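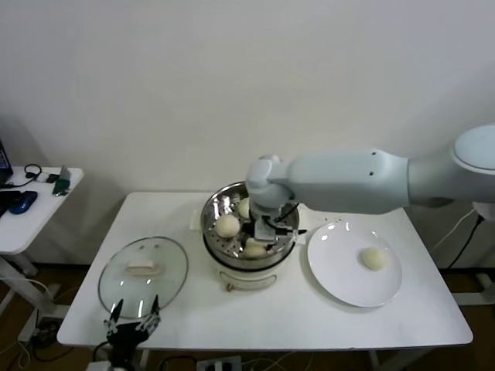
On 31/05/2022 Aatos Pitkänen wrote:

> Before anybody orders for fall can we please settle which edition of the Tornance grammar workbook we're all using. I have the old one. Half my students have the new one, bought used, no answer key. I assign a page and get two different exercises back. Last night I spent an hour marking a comma worksheet against the key for a semicolon worksheet and told a perfectly good student she'd missed nearly all of it.
>
> Also is the new one any better? The cover says "fully revised" but the reading passages look the same to me, just moved. I don't want to ask families to pay again for a reshuffle. And does anyone know if Jalo still sells the key separately or do you have to get the whole teacher set now?
>
> Last thing, the diagnostic at the front. Do people use it? Mine take forever on it and I'm not sure it tells me anything I wouldn't get from one decent paragraph.

Aatos, quick answers, I have a student in a few minutes so excuse the mess.

Edition. I vote new one. Not in love with it, but the old one is out of print and the used copies are all written in. Christodoulou has 50 of the new ones sitting in their back room, I called. They'll hold them for the list if we say yes before August. After that they go out on the shelf with everything else and good luck. Old edition, they have a single copy, with the spine gone.

Is it better — somewhat. I went through both side by side over a couple of evenings. What I found:

- Reading passages: you're right, mostly the same ones in a different order. The one on lighthouses is gone, thank goodness. The canal one is still there and still has the question where two of the answers are both fine.
- Grammar section: really is redone. Commas got split into short lessons and each one has a practice page right behind it, so no more flipping to the back.
- Modifiers moved up to unit 9. Used to be way at the end where no one ever got to it. Big plus for me.
- Essay section is thinner. They cut the sample essays with margin notes, which I used all the time. I'm keeping my old copy just for those.
- It's 200 pages now, a good bit skinnier than before. Kids like that. Fits in a backpack with other stuff in it.

So not a reshuffle exactly. If a family already owns the old one I wouldn't make them rebuy, I'd just write both page numbers on the assignment sheet. I've started a list of which page matches which, its handwritten and only goes through the verb units but I can type it up and send it. Somebody please take the punctuation units off me.

Answer key — Jalo does sell it by itself. It isn't on the main order page, you have to go into the teacher materials and look it up by item number, which is 1018. The full teacher set comes up first and it looks like the only choice. Scroll down. You want the thin one with the stapled cover. Check the edition on the title page when it gets there, mine came wrong the first time and I had to send it back, they were nice about it but it took weeks.

There are mistakes in the new key too, fyi. The ones I've hit so far are in the pronoun unit (who/whom page, the last two answers are swapped) and one in parallel structure where the "correct" sentence isn't parallel. If you find others post them here under this subject line and not a new one so we can find them agian in the fall.

Diagnostic. I use it but only part. Skip the vocabulary, skip the timed reading. Give them the sentence correction pages, no clock, and then talk through whatever they got wrong. I get more out of hearing why they picked an answer than from the score. The scoring chart in the back I ignore completly, it puts everyone in the middle group. But if you'd sooner have a paragraph, do the paragraph. For the older ones I'd probably do both.

And your comma student — tell her sorry and give her the next page free, I did the same thing in winter with a whole set of fragments. Everybody survived.

What I need from people:

- yes or no on the new edition
- how many copies, and be realistic, last year we had a stack left over in my hallway until spring
- whether you want a key, so we can order those together and split the shipping

Reply to the list please, not just to me, I lose things. If I don't hear from you I'm putting you down for none.

Student's here. More later on the essay stuff, I do have thoughts on replacing those samples.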